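## 4. Why people keep a sponge too long

I started this part of the project thinking it would be the easy bit. We had the diaries back from the households in Clindton and Gallardo, 90 of them between the two towns, and I figured I'd spend a week sorting the answers to one plain question: when did you throw the last one out, and what made you do it? I was still at it in September.

The trouble is that people don't talk about sponges the way they talk about milk. Milk has a date on it. Ask someone about milk and they'll tell you the day. Ask about the thing sitting by the faucet and you get a story about their mother, or the smell in a college apartment, or how the green ones always go first (I heard that one so many times that I went back and checked, and our diaries don't back it up).

So I gave up on my original coding sheet, which sorted the answers by "smell," "looks," and "other," and read everything again from the top. What I ended up with is a lot messier. The biggest group of entries isn't about dirt at all. It's about demotion. A sponge starts out on dishes, moves down to counters, then to the stove, then to the floor or the bathroom or the car, and at every step it gets a fresh lease on life. One diary from Gallardo follows a single sponge through five jobs before it finally went in the trash under the sink, and the writer sounded a little sad about it!

I want to be careful here. Demotion looks like thrift, and some people did call it that, but money hardly comes up in the entries themselves. A new sponge is cheap and most of these households had a spare pack in the cupboard. What they wrote about was waste, and also a kind of fairness, as if the sponge still had something left to give. I don't have a neat word for this. In my notes I called it "the ladder," and I'll keep using that.

The ladder also explains something that bugged me in Section 3. In the shopping records from the Dustura stores, sales of multipacks and sales of single sponges don't move together the way I expected. If a household has a ladder going, a new sponge on the top rung pushes everything else down one, and there may be three or four in use at once. Singles are bought to fill one rung. Multipacks are bought by people who (I think) swap on a schedule and never build a ladder in the first place. I can't prove that with the records alone, and the Wirninport sample was too small to help.

Two limits are worth flagging. Diaries make people tidier than they are, and a few writers admitted they tossed a sponge just so they'd have something to put down that week. And I asked about "the kitchen sponge," singular, which probably hid some of the lower rungs from me. The next round of diaries asks about every sponge in the home, wherever it lives. I'm also adding a question about dishcloths, which turned up all over the margins and clearly have a ladder of their own.

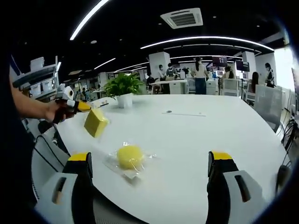 **Figure 4.** A rectangular yellow sponge, held just above a white tabletop.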